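4.3 First fill and leak check

Carry out this section once the tap tails, waste and trap have been fitted as set out in 4.1 and 4.2. Do not push the plinth back or refit the cabinet back panel until step 12 is complete.

You will need a torch, dry kitchen paper, a shallow tray, an adjustable spanner and a watch or timer.

CAUTION: If silicone sealant was used under the rim, leave it for the full curing time printed on the tube before filling the basin.

Flushing the supply

1. Close both isolating valves under the sink. The slot in the valve screw should lie across the pipe.
2. Unscrew the aerator from the end of the spout by hand. Keep the rubber washer with it.
3. Open the cold isolating valve a quarter turn.
4. Open the tap slowly on cold and let it run until the flow is steady and free of air.
5. Close the tap. Repeat steps 3 and 4 for the hot supply.
6. Refit the washer and aerator. Hand-tight is enough.

Note: In homes supplied from a storage tank, the hot side may splutter for longer than the cold. If it has not settled after 20 seconds of running, close the tap, wait a minute and try again.

Checking the supply joints

7. Wrap a single sheet of dry kitchen paper round each compression joint and each tap tail. Leave for ten minutes with both valves open and the tap closed.
8. Remove the paper and inspect it by torchlight. If any sheet is damp, close the valve, tighten the nut by one eighth of a turn and repeat step 7 with fresh paper. Do not tighten the same nut more than twice. Replace the olive or fibre washer instead.

Checking the waste

The Grunska basin has a stepped floor. Water stands deepest over the lower floor at the front, and the test level is measured from there. The upper shelf at the rear must be covered before the overflow is tested.
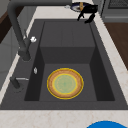 Fig. 9. Grunska basin in dark grey, with plate on lower floor.

9. Put the tray under the trap. Fit the plug and fill the basin until the upper shelf is fully covered. Mark the water level on the basin wall with a strip of masking tape.
10. Leave for 20 minutes. If the level has dropped below the tape and the cabinet is dry, the plug is not seating; see 4.5. If there is water in the tray, drain the basin and remake the joint above it.
11. Continue filling until water enters the overflow. Let it run for one minute and check the overflow hose at both ends.
12. Pull the plug and let the full basin empty in one go. Check every trap joint with dry paper while the water is running out. Slow drips often show only at this stage.

CAUTION: Do not use jointing compound on push-fit or rubber-sealed waste parts. It attacks the seal and voids the guarantee.

After the test

Remove the tape and wipe the basin with a soft cloth. Refit the back panel and plinth. Enter the date of the test on the record card at the back of this guide.

Check the trap joints again after one week of normal use. Rubber seals settle and a nut may need a further slight turn by hand.

Spare parts for this section are ordered from Grenddale under these numbers:

965 Trap seal set
1,123 Overflow hose with clips

Quote the number without the comma when ordering online. The parts desk is closed on Thursday afternoons.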